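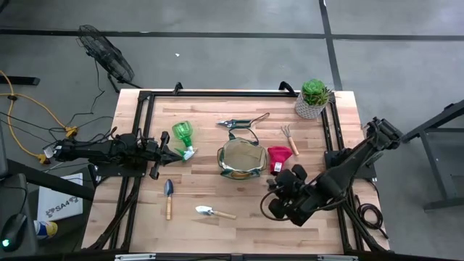
Progress report to the Brokton Fund: the garden kits

14 March 2010
By Miroslava Pešek

12 comments | Shared 31 times

We are past the halfway mark and I have so much to tell you! When you agreed to support us last August, we had a sign-up sheet, a borrowed storeroom and a list of tools on the back of a seed catalog. Now we have kits. Real ones, that go home with people and come back muddy.

Each kit is packed in a round canvas bag with green trim, and I am still very happy with that choice. It opens wide, so you can see what you have without digging around (we tried a zippered bag from Truton first and everyone hated it, me included). Into the bag go a hand trowel, a small hand rake, pruning shears and gloves. The spray bottle is handed out alongside, and so is a small potted succulent for anyone who has never kept a plant alive before. The succulents were Finbarr Dunne's idea and they have been a huge hit. People who came in saying they killed everything have been bringing them back to show us.

What we have done since the last report

The packing is finished for the first round. We lay everything out on the big table before it goes in the bag, and that has made a real difference. In the fall we packed straight from the shelves and sent out kits with no shears, and once with two trowels. Laying it all out takes longer, but the borrowers now get what is on the card.

Kits are lent for 3 weeks at a time. We had planned on two, but two was too short for anyone who works weekends, and the waiting list has held up fine with the extra week.

The beginner mornings at the Michalík lot are going well too. We have run 6 so far. The pruning one filled up in a day, and we had to turn people away, so there will be a second in spring. I would love to do one on sharpening – half the questions we get are about dull blades.

Money

We have spent $400 less than planned on tools, mostly thanks to a good price on the trowels and rakes from Vanerum. I would like your okay to move that amount to replacement gloves and spray bottles. Gloves wear through faster than anything else we lend, and the triggers on the bottles get clogged when people mix soap in them and leave it sitting.

What has been harder

Returns. Most kits come back on time, but cleaning them has eaten up far more of our Saturdays than I guessed. Soil dries onto the rake tines and has to be brushed out, and the canvas needs a day to air. We now ask borrowers to rinse the tools first. It helps some.

Next

We want to put together 10 more kits before planting season, with a smaller glove size in some of them. Finbarr is rewriting the card that goes in the bag so it covers how to clean the shears and when to leave a succulent alone. Come by any packing day, we would be so glad to show you!

Comments

Rosebank Jo: Borrowed one in the fall and loved the little rake. Yes please to smaller gloves.

tomatoman: Is there a waiting list for the second pruning morning? Missed the first.

M. Pešek: There will be, tomatoman – the sheet goes up by the door next week.

Dee: My succulent has a baby!! Tell Finbarr.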